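Opening Hours and the Overnight Visitor

Opinion paper, Metine Visitor Forum
23 May 2025

The published timetable for Stasberg is a document of considerable charm and very little use. It lists 19 places that a visitor may enter, from the Priory and the salt store to the smallest of the chapels on the hill, and it gives for each of them the hours at which the door is open. Read line by line, it suggests a town that is generous with its heritage. Read as a whole, by a person who intends to arrive by train after lunch and leave the following day, it suggests a town that would prefer its guests to go home before supper.

The Forum has followed the discussion of visitor numbers in Stasberg for several years and does not wish to repeat it. The argument has usually been about how many people come. Our concern is with the hours during which they may do anything once they have come, and in particular with the long stretch between late afternoon and the middle of the next morning, when the museums, the Priory, the viewing gallery and the information desk are all shut together.

It is customary to say that the evening belongs to the restaurants. We have nothing against the restaurants. But a visitor who has dined by eight o'clock in May has two hours of daylight or dusk left, and in Stasberg these are at present spent walking past closed doors, reading the notices on them and returning to the hotel. The same visitor rises early, is told that the Priory opens at 10, and has a train to catch before noon. A stay that was booked as two days has given the guest one afternoon. 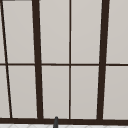

Dark brown bars and pale grey panes.

The origin of the present hours is no mystery. They were drawn up for coach parties, which arrive in the middle of the morning and are collected in the middle of the afternoon, and for that traffic they work well. Attendants are on duty when they are needed, the cloakrooms are staffed and the queue at the viewing gallery is kept within reason. Coach parties are welcome guests and this paper makes no complaint of them. They do, however, take their evening meal elsewhere and sleep elsewhere, and a timetable built entirely around their movements will tend to produce more of the same.

The comparison with Nitard is often made and often made badly. Nitard is larger, has a university and keeps its shops open later as a matter of habit. What deserves attention is the modest nature of what was done there. No new attraction was built. The castle museum moved its opening on two days of the week from morning to early afternoon and stayed open until nine on those days. The total number of staffed hours did not change. The cathedral, which had always been unlocked for an early service, simply allowed visitors to remain in the nave afterwards. Neither step required a new budget, and both were in place within a season.

A similar arrangement in Stasberg would be easier than is generally supposed. The Priory already has lighting in the cloister, paid for by public subscription and switched on every evening for the benefit of people who are not allowed in. The viewing gallery has a separate entrance from the street. The town walk run by Devadiga leaves twice a day in summer, both times before three o'clock, and its guides have said in public that they would gladly lead a later one if any building on the route were open to receive them. 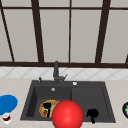 Thirumalai Joseph has written to the Forum to say that the proposal overlooks the residents of the upper town, who have the lanes to themselves after six and regard this as fair return for what they put up with in the day. Late opening, the letter argues, would take away the only quiet hours left to them, and a guided group of thirty beneath a bedroom window is no more agreeable for being interested in Gothic tracery.

The objection is a serious one and it ought to be met with practical terms. Later hours should be confined to two evenings in the week, announced a year ahead. Group size after six should be limited, and amplified commentary forbidden in the lanes altogether. The coach bays should close at their present time, so that the evening remains the preserve of those who are staying in the town. We would add that people who have slept in a place, bought their bread there and asked the way to the station are, in our experience, quieter in its streets than those who have an hour to see it.

A second objection concerns staff. Attendants at the Priory and the museums have family obligations like everyone else, and a rota that reaches into the evening cannot be imposed on them. Nitard asked for names before it changed a single shift and found enough of them. Stasberg may find fewer. If so, the experiment should be made smaller, with one building open and the others following when they can. A single lit doorway, reliably open, would do more for the overnight guest than a grand programme which is cancelled whenever somebody is unwell.

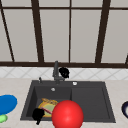 Reliability matters more than is usually admitted in papers of this kind. The Forum's members have between them collected almost 200 comments from guests at hotels and boarding houses in the town, and the sharpest of these are not about price or weather. They are about the door that should have been open and was locked, or the leaflet that gave last year's hours. Raghavendra Menon, in a long and courteous note, described climbing to the viewing gallery on three occasions in one stay and finding a different notice on it each time. A town can be forgiven for closing early. It is less readily forgiven for being vague about it.

We therefore ask for one timetable, kept by one office, with the date of its last correction printed at the foot. The hotels would display it. The railway station, which at present displays a poster for a concert long since given, might be persuaded to do the same.

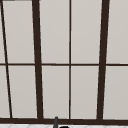
There remains the question of when to begin. Several hoteliers would like the height of summer, on the ground that the guests are already there. The Forum would suggest October. The days are short enough for the cloister lighting to be worth seeing, the lanes are less crowded, and the attendants have had their holidays. Hotel rooms are also easier to come by and a good deal cheaper, so that a visitor tempted by an evening in the Priory could act on the temptation without booking half a year in advance.

A trial of one month, on two evenings a week, in the Priory alone, would commit the town to very little. The Forum is prepared to meet the cost of printing the notices and to gather the views of guests and upper-town residents on the same form. The results should be published in full before the timetable for the following year is settled.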